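A pinça fica mais leve a cada versão. A mão, nem tanto

Às três da tarde, Zofia Kaczmarczyk já perdeu a conta dos pacotes. Trabalha para a Hulton, que paga gente para mexer em coisas de casa com uma pinça na mão. Caixa, saco, embalagem. Outra vez. 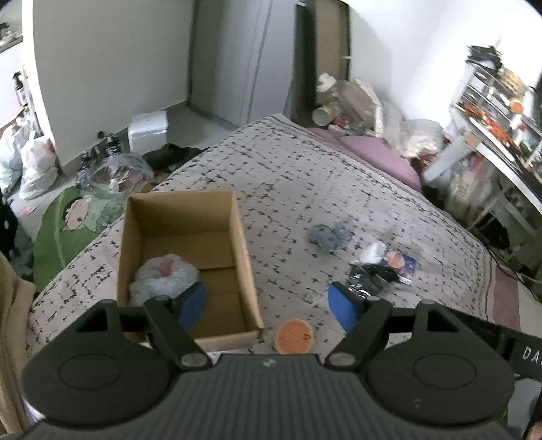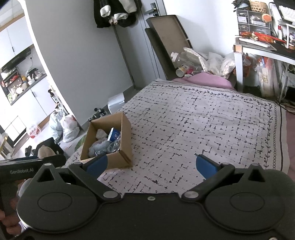 Pinça de mão, dedos azuis, e a caixa de papelão aberta sobre a cama.

Antes ela separava encomendas no galpão de Ernitz. Em abril chegaram os braços da linha Han e o turno encolheu: de 40 pessoas sobraram 3. As outras foram para a portaria, para outra firma, para casa. Zofia foi para a pinça.

"É o mesmo gesto", diz. "Só que agora alguém aprende com ele." Aprende a máquina, claro. A meta é de 400 repetições por semana, e o arquivo da equipe já passa de 3.147. Paga melhor que o galpão. Contrato curto, porém.

Tariq Tanoli, supervisor, defende o esquema: menos peso, menos costas estragadas, horario livre. Leszek Górecki, ex-colega de Ernitz, ouve e faz careta. Quer saber quem assina a renovação quando o braço já souber dobrar um saco sozinho. Tanoli não respondeu. Disse que pergunta à direção.

O punho dói no fim do dia, isso todos contam. A Hulton promete pausas maiores no próximo contrato, que ninguem viu ainda.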